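I finished the vegetable bed plan for the year last night, later than I meant to. The plot at Telcombe is 27 feet long and I have stopped trying to fit everything in. Last March I sowed four kinds of squash and ended up giving most of it away.

This year it's beans, onions, chard and one row of potatoes. Habibur Dewan, two plots down, gave me a bag of his saved beans – a climbing sort he calls Greltlow – and I want to give them the sunny end.

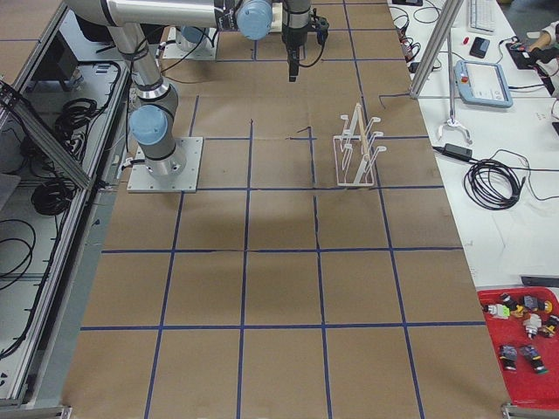 Onions go in as sets, because my seed ones never got bigger than a walnut. I'm planting them a hand's width apart and leaving a gap down the middle wide enough for the hoe. The chard can have whatever is left over.

Water is still the problem. The tank holds around 900 liters and it was dry by the end of July. I've asked about a second one – no answer yet. Potatoes are chitting on the windowsill in egg boxes.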